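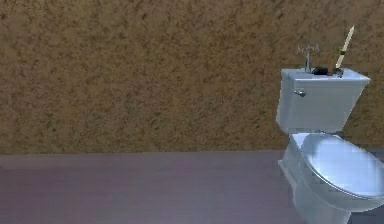

Reviews > Kitchen > Sinks

May, by Meenakshi Nigam

Treketti Single-Bowl Composite Sink

The Treketti is a single-bowl composite sink intended for base units of standard depth. The model under review was fitted in a household kitchen and used daily for 12 weeks. It is priced at £393, waste fitting included.

Installation was straightforward. The paper template supplied was accurate, although the clips were stiff and the instructions for undermounting are brief. Purchasers with a timber worktop should consult their fitter beforehand.

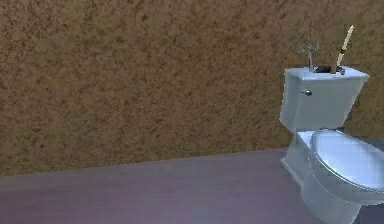

Mottled brown wall finish with a white toilet.

Tea and turmeric marks were removed with a mild cream cleaner. Limescale proved more persistent around the drain and required weekly attention. The bowl accepts a large roasting tin laid flat, and noise from running water is low.

The overflow cover is thin and should be improved. The sink is otherwise recommended for busy kitchens.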